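12/02/2023

Sunday, rain all day, so I'll get last week down before it starts running together.

The cell at Festholm has been going for 3 weeks now. Brinier handed it over to us on the Monday and their people left on the Wednesday, sooner than I would have liked. Since then it has been me and Yuto Hoshino on days, with one person in the evening who mostly keeps the carts moving. There used to be five of us at the benches taking old office desktops apart. Two went over to receiving and one took the transfer to Ospina. I still have my screwdriver set in my locker and used it twice this week.

What we do is different now. We take the side panel off, lay the tower down on the slats and check that nothing is loose inside. The processor and the hard drive go to the tray. Memory stays in until the next station. On my old bench I would do all of that in one go and talk to whoever was beside me. Now I set up, step back behind the line on the floor, and watch. 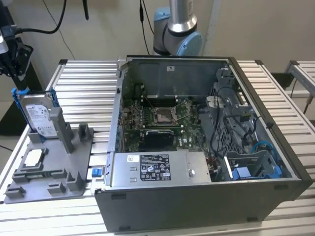
Thursday was the bad day. We got 47 units through when the board on the wall says we should be well past that, and most of the lost time was drive caddies. The blue ones have clips that grab if they go in a bit crooked, and then the arm stops and waits for one of us to clear it. Yuto thinks the tray should be moved over a touch. I think we should be asking for slower moves on that step. We wrote up both and sent them to Rurkach, who look after the programming, and had no answer by Friday.

My wrists are better, I'll give it that. I haven't worn the brace since August, and back then I had it on every shift. But my feet hurt from standing, and the day drags. At the bench I knew when I had done a good hour's labour. Now I look at a number on the wall and some of it is mine and some of it isn't.

Pay is the same so far. There was talk of a new grade for cell operators – Yuto heard it from the supervisor at lunch – but nothing on paper. I asked for it in writing and was told to wait until the line has done its first 1,000 units.

Training on the fault screen is Tuesday at seven, so I need to catch the early bus. Must wash the grey work shirt tonight, and ring Mum back about the weekend.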